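We use cookies to remember your list settings. Accept | Manage

Re: [Prurkden-makers] clear boxes for small bits

On Monday, August 8, 2022, a list member wrote:
> Does anyone still use the Sonon acrylic boxes? I need 39 for the
> December fair and can't decide between clear and frosted.

I'd go clear every time! Frosted hides the scratches – but then you're lifting every lid to find anything (drives me mad).
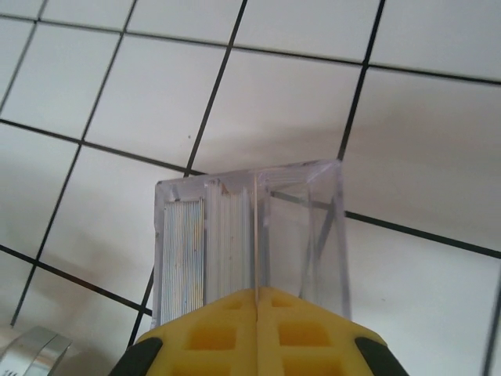 Grout is my worry with your stall, as you're on the tiled bit by the door again and small boxes wobble if they straddle a join. Clear ones do vanish a bit on white tiles, you get the black lines showing right through the sides, so I'd put a dark cloth down first. I've got 2 spare if you want to try them.

Sign up for the list digest – one email a week.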